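Speaker notes, group meeting talk, August
Janaka Bandara
Time: 15 minutes, then questions

Opening (2 minutes)

Good morning. Today I speak about the Sindedier method, and mostly about one result from it which surprised me. Please stop me if I speak too fast.

The question is simple. When we teach a policy from hand-held gripper demonstrations, we need to know where the gripper was at each moment. We take this position from the wrist camera and the inertial sensor together. It works well when the camera sees many details. What happens when it sees almost none?

[Pause. Ask who has used the Khondokar tracker. Most of them have.]

Method (5 minutes)

We compared two trackers on the same recordings. The first is Khondokar, without changes. The second is our version, Sindedier, which gives a weight to each part of the image according to how much texture it has. Parts which belong to the gripper are masked first, because the fingers move together with the camera and tell us nothing about the motion in the room.

Say slowly: the mask is fixed for the body and changes for the fingers. In the spring version I used one fixed mask for everything, and this was my mistake. When the fingers closed, their edges came out of the mask and the tracker followed them.
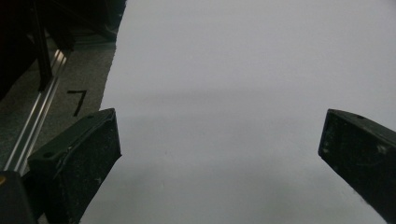
Wrist view over the pale sheet. Useful texture is mainly at the left: speckled floor, rail, handwritten 7.

Let the audience look at it for a moment. Then explain that a large smooth area has very few corners to follow, and a soft shadow is not a good feature. The two fingers have dust, scratches and small holes, so a corner detector likes them very much. Without the mask, these are attractive points and they are all wrong for us.

The rail needs one sentence also. A long straight edge helps across its direction but not along it. The speckled floor is better, if the exposure is long enough and the hand is not too fast.

Result (5 minutes)

Show the plot from Irkitz. On the textured table, both trackers are almost equal, and I should say this clearly. Over pale surfaces, Sindedier lost the position up to 3 times less often. The improvement came mainly from the finger mask. The texture weight, on which I spent most of my time, gave only a small part.

The tests at Grosside are not finished. Do not promise numbers from there.

Limits (3 minutes)

If the pale surface fills the whole view, the weight cannot help. Then we have only the inertial sensor, and the drift grows quickly. Dim light makes it worse. I have not tested with gloves or with shiny fingers.

If somebody asks about adding printed markers: yes, it is possible, but we want to record in ordinary rooms without preparing them. Go to backup slide 2.

Last slide: thanks to the Irkitz group for the reference recordings. Leave the plot on the screen during the questions.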